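Kinside Help Desk
Ticket: Demero two-tier shoe shelf, top panel rattles and collects fuzz
Opened Jul 25, 2024
Status: Waiting on customer

Hello, and thank you in advance for reading all of this, because I know I go on.

I bought the little Demero shelf from you for the spot beside our back door, where the house shoes live. I love it. It's light enough to carry with a couple of fingers, it doesn't make the hallway look like a locker room, and the gray panels hide a good deal of everyday dust. I put it together in 20 minutes, and that included hunting for my glasses and making a cup of tea I then forgot to drink.

My trouble is with the top panel. Whenever I set a shoe down on it there's a small tinny rattle, as if the panel isn't quite sitting in its rails. It's worst with my slides, which have a thick, solid sole and land with a bit of a thump. If I put them down toward the middle it rattles, and if I put them near a corner it rattles and the opposite corner lifts a hair. The lower panel makes no noise at all, and I was equally careful (or careless) with both.

The other thing is the fuzz. We have a fluffy throw and an elderly dog, and between them they produce a soft gray-and-white fluff that gets everywhere. I've been wiping it off with a dry cloth and I seem to be just pushing it toward the back, where it settles in a line and stays put. I'd love to know whether I can use water on these panels, or a drop of dish soap. The leaflet shows a little drawing of a cloth and leaves it at that.

Things I've tried so far:

Turned the top panel over. Same rattle.
Turned it end for end. Slightly better for an evening, then the same.
Swapped it with the lower one. The rattle stayed upstairs, so I suppose it's the frame and the panel is innocent.
Moved the whole shelf off the hall floor onto a table with a white sheet over it, in case our floor was to blame (it slopes, it's an old house). Still rattling.
Tightened the screws on the legs until my thumb complained.

I have the Brenia rack from you as well, the taller one, and that has never made a peep – so I know you can do it!

Two pictures. The fluff is in the first one, and the second has the shelf with one slide on top and its mate down on the sheet in front.
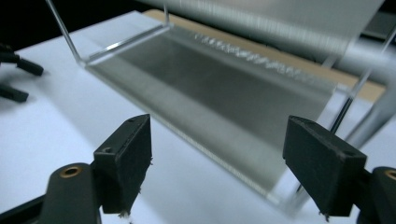
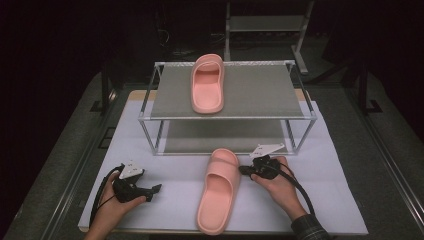
Kinside Support wrote:

Thank you for such a thorough message, and for trying the panel swap before writing in. It saves us both a round of emails, and it points pretty clearly at the frame.

On the Demero, a rattle that stays with the top tier is nearly always the diagonal braces on the sides. If one is tightened fully before the other side is on, the frame pulls a tiny bit out of square and the top panel ends up resting on three corners. Could you please try this:

1. Take everything off and lift out the top panel.
2. Loosen the screws at both ends of each side brace by half a turn. Leave the leg screws alone for now.
3. Stand the shelf on a flat surface, press down gently on the top rails with both palms, and snug the brace screws while you hold it. A second pair of hands is nice for this.
4. Drop the panel back in and press each corner in turn.

If one corner still lifts, write back and we'll post you a set of felt dots. They're 12 to a sheet and you only need one under each corner.

As for cleaning, a damp cloth is fine, and a drop of dish soap too, as long as the panel is lifted out first so water doesn't sit in the rail. For fluff we'd go with a barely damp cloth, wiping from the back toward you. Dry the rail before the panel goes back.

Customer wrote:

Oh, you are kind. I loosened the braces this afternoon and one of them sprang over with quite a ping, so I think you've found the culprit. Three corners are silent now. The fourth, back left, still gives a little click if I lean on it, so yes please to the felt dots.

The damp cloth from the back toward me works beautifully, and I feel silly for going the other way all this time. While I have you – do the Yoo boot trays fit under the lower tier? I have 16 inches to play with between the legs and I'd like one in place by September, when the mud starts.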